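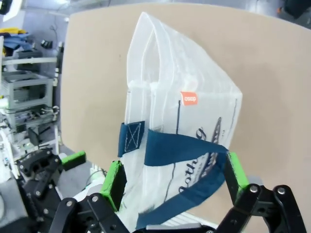 October, early morning
By Zübeyde Güler and Danjuma Akinola

3.2 Reusable carriers kept at home

Most of the households we visited had a bag of bags. On a hook, behind the pantry door, in the boot of the car. We asked people to bring the whole lot to the kitchen table and tell us where each one came from, and when it last went out of the house. Interviews ran long. People like talking about bags more than we'd planned for.

Figure 1. Translucent white plastic tote with dark teal-blue fabric straps, stitched on at the left in a white box-and-X. Small orange label reading "asap", large script lettering across the lower front.

Three kinds came up again and again. Grocery totes, bought at the till after forgetting the others. Cloth bags, mostly given away at events. And the printed plastic totes that come with a purchase, usually clothes or shoes, of which the one in Figure 1 is a fair specimen. Participants called these last ones "the good bags" or "shop bags", and treated them quite differently from the rest.

The difference was mostly in what they were not allowed to carry. No meat, no potatoes with dirt on them, nothing that could leak. A participant in the Valach group kept hers for visiting her sister and for library books. Another had never used his at all, it was folded flat in a drawer with the wrapping paper. Asked why, he said it seemed a waste to use it up.

Straps matter. Nearly everybody who named a favourite bag talked about the handles first and the size second. Stitched fabric straps were preferred over cut-out handles, which dig into the fingers, and over thin cord. Box-and-X stitching was recognised by several people (not by name) as a sign that the bag would hold. One woman checked the stitching with her thumbnail before she'd answer the question. Where bags had been thrown out, a strap tearing away at the join was the reason given most often, ahead of dirt, smell or splitting at the seam.

Folding is the other thing. Thin plastic takes a crease and keeps it, and a bag that has been folded the same way for a year tends to want to go back that way when you open it. Some people minded this. The Estitz households were split, older members folding into thirds, younger ones stuffing everything into one bag and shutting the door on it. We did not find that folded bags were used more. If anything they were forgotten, being too neat to notice.

Printing got less attention then we expected. When asked to describe a bag from memory, participants gave the colour and the handles, and often got the lettering wrong. Script lettering in particular was remembered as "some writing". Shop names were recalled better where the person still shopped there.

A limit on all this: we asked about last use in October, when people had just been clearing out, and the drawer bags may have been on their minds more than usual. The Ortuño visits were shorter and are reported seperately in 3.3.

Comments

Hatice Karabulut
Ours is a bag of bags of bags. Did you ask about freezer bags, or only ones with handles?

Amândio Azevedo
Handles first, yes. I've restitched the same tote twice and would do it again.

Doğukan Öztürkmen
3.3 link goes nowhere for me. Also "then we expected", third last paragraph or so.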